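How Does a Robot Know Where Its Hands Are?

Close your eyes and touch your nose. Did you get it? I bet you did. You didn't have to look, because your body keeps track of where your arms and fingers are all day long, even when you're half asleep over your cereal.

Robots don't get that for free. Somebody has to write software for it, and that's my job! I work on a program called Reser. Its whole purpose in life is to answer two questions, over and over: where is the hand, and which way is it pointing?

Learning by watching

Say we want a robot to put a piece of fruit on a plate. I could try typing out every tiny move. Go forward a bit. Down a bit. Now close. Stop closing, you're squashing it! I tried this once with a banana and it took me an entire afternoon, and the banana was not in good shape afterward.

So we do something easier. A person holds a pair of grippers (robot hands with handles, pretty much) and does the job while cameras record it. Then our software studies the recording and works out how the grippers moved. If you've ever learned a dance by copying your cousin, you already get the idea.
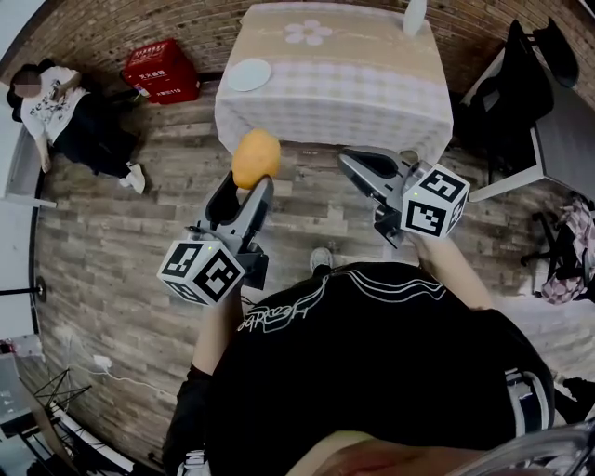 A gripper in each hand, and an orange fruit in the left one. The white cubes with black squares are the markers.

What are those cubes for?

Look at the patterns on the white cubes. They may remind you of the square codes people scan with their phones, and they work a little bit like that. They're called fiducial markers. You say it "fih-DOO-shul," and it just means a mark you can trust.

Grippers are hard for a computer to follow. Dark fingers against a dark shadow? Good luck. But crisp black squares on white are easy to pick out, even in a room full of chairs and bags and tablecloths. So Reser ignores nearly everything and hunts for squares. When it finds some, it does this:

Step 1. Find the corners. Every square has 4 of them, and corners are nice sharp points to measure from.

Step 2. Read the pattern. Each pattern is different, so the program can tell which side of which cube it has found.

Step 3. Check the size. We know how big the real cube is. If it looks small, it's far away. If it looks big, it's close.

Step 4. Check the shape. Hold a book flat in front of your face, then tilt it. The rectangle gets squished, right? The computer sees the same squishing in a square and uses it to figure out the tilt.

Put all that together and you have what we call a pose. A pose is a place plus a direction. Your nose has a pose right now!

Why a cube and not a sticker?

Good question, and I asked it too when I started. With one flat sticker, you turn your wrist and it's gone. A cube has more sides, so when one turns away there's a good chance another is turning toward the camera.

Sometimes an arm still gets in the way. Then Reser has to guess, using where the cube was a moment ago and how fast it was going. You do this when a ball rolls behind a couch and you run to the other end to meet it. My first version guessed terribly. In one test with 198 pictures it lost the cube in 51 of them, and it once decided that the left hand was up on the ceiling – it was not.

From poses to practice

One recording isn't enough for a robot to learn from. The fruit could be in a different spot next time, or the plate could. We'd like 1,000 recordings of a job before we start the training program, which looks for what the good tries have in common.

Try it yourself

Draw a thick black square on a piece of white paper and ask a friend to hold it across the room. Shut one eye. Have your friend tilt the paper slowly, left and right, then up and down. Can you tell which way it's tilting just from the shape? Now have them step closer and watch what happens to the size.

For an extra challenge, make a paper cube with a different pattern on every side and see if you can call out which sides are showing while your friend turns it. Go slow at first. Then go fast!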